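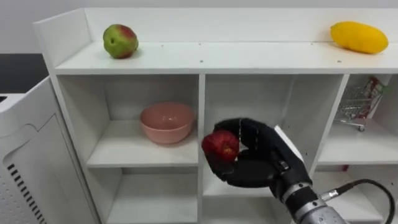 Can I use these recordings if I don't own a humanoid?
The joint data won't carry over to another body, but the video and the task labels are useful with any arm that can reach a shelf.

Flilumwood Shelf Set, README
Last updated December 13, 2024

Flilumwood is our home build: a full humanoid working at a white cubby unit in a spare bedroom, picking things up and putting them down again. We started in July and we're still grinning every time the fingers close on an apple!

What's in the set
416 episodes, recorded at 20 frames per second
2 views: head and room
3 task labels: pick, place, move between cubbies

The objects are ordinary household bits and small toys — fruit, a pink bowl, a miniature shopping trolley. The layout changes between sessions, so please don't hard-code positions.

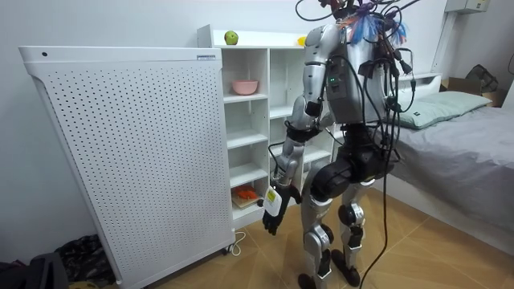

The room view is the one to use for checking posture and where the feet are. For finger contact, go to the head view, and expect the hand to hide whatever is behind it.

Folders
zisidura/ holds the control logs
figueiredo/ holds the video
zaretti/ holds the label files and the loader script

Known problems
Cables cross the room view in plenty of episodes. A few pick labels start early — we're fixing those by hand, and corrections are very welcome as pull requests.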